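Testers wanted: Boltero two-arm bench kit

Boltero is looking for people to spend an afternoon with its tabletop kit and tell us what's wrong with it. Patience with laundry helps. The pay is a flat $413, plus coffee of uneven quality. You'll set out cloths, start a run, and write down what the arms make of them. So far we have logged 2,042 folds, a few of which we'd show our mothers.

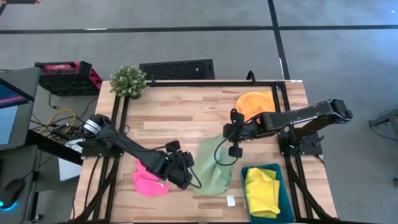

One tester from the Davau round reports that the setup guide needs more work than the arms do, and that page two should be burned. Noted. Apply by the end of March.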